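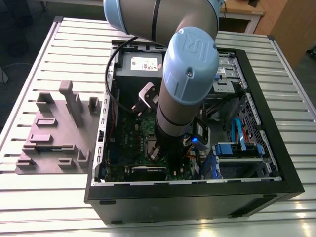

Robot arm over an open tower, with the gripper near the processor area. The fixture is on the left.

How to share a disassembly bench with a robot arm

At Gruneck we take apart old office computers for parts. Since May the arm does a part of this work, and the job of the bench operator became different. These steps are for colleagues who come from the manual line.

1. Remove the side panel by hand and lay the tower on its side on the slatted table, open side up. Keep it clear of the fixture.

2. Look for cables that cross the board. Move them towards the walls of the case. A loose cable is the most usual cause of a stop on our bench.

3. Choose the computer model in Dister and press Start. Step back behind the yellow line before the arm moves.

4. Stay near for the first 2 minutes. If the gripper pushes against something, press Stop and do not pull the part free yourself — the arm may still hold it with force.

5. When the program finishes, check the parts and write any damage in the log. Soo-ah Ki reads the log every morning at 9 and corrects the program from it.

What changes for you

You will use the screwdriver less and your eyes more. Some of us liked this at once, others missed the old rhythm. My wrists hurt less at the end of the shift, but I am more tired in the head.

Please change places with a colleague after two hours. Benedita Morais keeps the list, and she also gives the training on the Stop button. You must do this training before your first shift alone, even if you worked with the arm at Riis before.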